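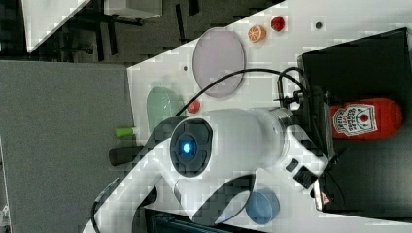

A Saturday of Pretend Cooking: The Cerkel Open Day

I don't have much patience for open days. They tend to be a shop with the lights turned up, and the coffee is usually bad. But my sister has two kids under six and a birthday coming, so on April 1, 2023 I drove out to Gronow to see what Cerkel was showing for play kitchens this year. Doors opened at 10. Parking was $5, paid in cash to a teenager who had no change.

The flyer promised "a complete family kitchen in miniature." I would argue with "complete." The table I spent the most time at had a big pale plate, a cut orange, some small red fruit and a red ketchup bottle with the label everyone knows. I saw no spoon. My niece would notice that before she noticed anything else, and she would want to know how dinner was supposed to be served.

The woman running the talk kept returning to the idea that children cook the way their parents do. Maybe. In my sister's house that would mean standing at the sink eating cereal out of the box. She also said that muted colors help kids concentrate, and when I asked who had found that out, she told me it was widely felt.
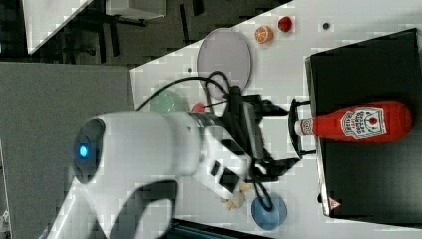
I feel plenty of things widely too, and I don't print them on a flyer. What I will give her is that the pale plate and the green dishes look nice together, and they are easier on a living room than the purple plastic stove we grew up with. Whether a four-year-old cares is another matter. The ketchup is the loudest thing on the table, and I know which item my nephew would carry around the house for a week.

The catalog has 49 pages and the kitchens don't start until well past the bunk beds. The Lekier line is the one they are pushing. Prices were listed as "on request," and I requested. I was told someone would email me. The full room set in the hall next door, with the bench and the shelving, did have a tag on it: $2000. A man behind me laughed out loud, and I liked him for it.
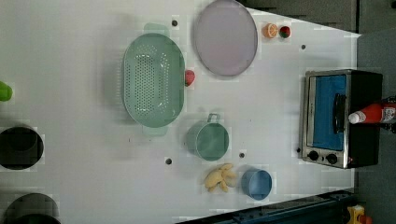 Spring Issue – Page 10

Now the good part, because there was one. The colander has real rows of holes and a handle at each end, so it might do an honest job on a bath toy or even a handful of peas. The pot has a short handle and is close to the green I have been trying to talk my wife into for the hallway. There's a small blue cup and a bunch of pale yellow bananas, and the toaster oven has a black body with a silver-framed front and knobs. Toaster ovens are what people cook with now, and most play kitchens still pretend we all roast a goose on Sundays.

The tabletop is a plain white one with small dark holes in it. A grape-sized anything will find those, and so will a finger. I asked whether the table was part of the set and got two different answers from two people wearing the same lanyard.

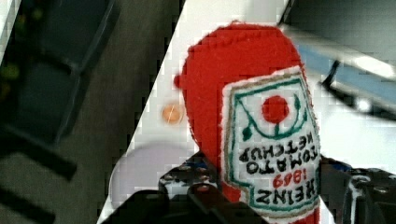
By Amândio Cunha

Back to the ketchup. It's plush, a little fuzzy and pilled, with the label done in stitching: a round tomato with green leaves, the words KETCHUP and TOMATO, 1869 in red, HEINZ in big black letters. The sewing is better than I expected. I still have doubts about soft food. It picks up dog hair, and somebody has to wash it. I asked if it could go in the machine and was told to spot clean, so there goes that.

Lunch was a sandwich in the tent for more than it was worth. I skipped the afternoon session on "storage as play," which I suspect was about buying bins.

Would I go again? Zulach has its own fair in January, with free parking, and I'll try that first. The email about prices hasn't come. If it does, and the colander can be bought alone, I'll take one.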